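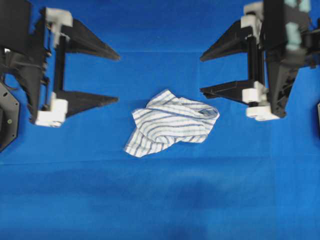
## 4.2 Comparing the two controllers

Figure 3 shows the towel trial with both grippers open and the striped cloth lying crumpled between them. We ran 144 trials in all, shared evenly between the Skevel controller and the older Tridurero one, and Soo-ah Geum kindly bunched up the cloth afresh before each. The pointed fingers stayed the same throughout — we were very fond of them by September — so that any difference in folding could fairly be put down to the controller.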